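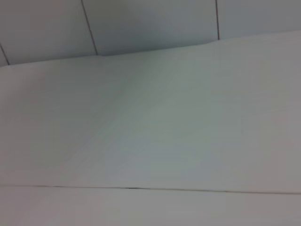

## Getting a flat white top and gray panels properly clean

I love this job! A big pale surface with plain gray panels behind it looks wonderful when it's clean and shows every streak when it isn't, so it pays to go slowly and do things in order. My own worktop in the back room at Ashby takes me half an hour, start to finish, and I do the full routine every April, with a quick version in between.

### What you need

- 4 soft cloths, two for washing and two for drying
- a bowl with 500 ml of warm water and a small squirt of dish soap
- a second bowl of plain water
- a soft brush (an old toothbrush is perfect)
- a flashlight

### Steps

1. Take everything off the surface. Yes, everything — working around one jar always leaves a ring.
2. Dust the panels from the top down with a dry cloth. Whatever falls will land on the flat part, and you haven't washed that yet.
3. Run the dry brush down each seam between the panels. Short strokes, light pressure. Dark seams hide a surprising amount of fluff!
4. Wipe the panels with a well-wrung soapy cloth, one face at a time, stopping at each seam. Go over them again with plain water and dry them right away.
5. Now the line where the panels meet the top. Fold a damp cloth over your fingertip and pull it along from one end to the other in a single pass, then turn the cloth and come back.
6. Wash the flat surface in long, overlapping strokes, starting at the back and moving toward you. Rinse with plain water the same way.
7. Dry with a fresh cloth, then hold the flashlight low, almost level with the surface, and look across it. Any smear you missed will jump right out. Buff those spots dry.

### Stubborn marks

Lay a damp cloth over the mark for a few minutes before you wipe. If that doesn't shift it, try a paste of baking soda and water on a hidden corner first. I skip scouring pads completely — they dulled a patch on my old Ronton table and it never came back.

Leave the top bare until it's fully dry, then put your things back.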